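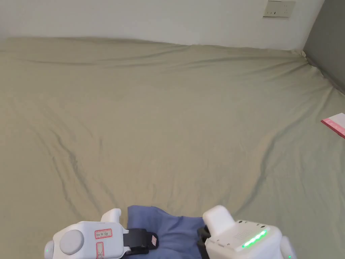
I bought the Woster fitted sheet in khaki for the spare room, where the bed is pushed into the corner and everything has to be tucked in by feel. It is sold as 340 thread count cotton. The color is a greenish beige, closer to olive than the tan on the package, and it looks fine against an off-white wall. It does wrinkle. Long, soft folds run across the top, and there is a ridge up near the wall that I have to pull out by hand. The side against the gray wall bunches too, where the mattress meets the corner.

The elastic goes all the way around and is strong. I have washed it 4 times since October with no pilling and no fading that I can find. It came out of the dryer a little shorter the first time and has stayed the same since.

If you iron sheets, buy it. If you want a flat bed straight from the dryer, the Tillman one is smoother but thinner. I would give this one 4 out of 5.

Kristof Visser

Print | E-mail this review
Shares: 200 | Comments: 4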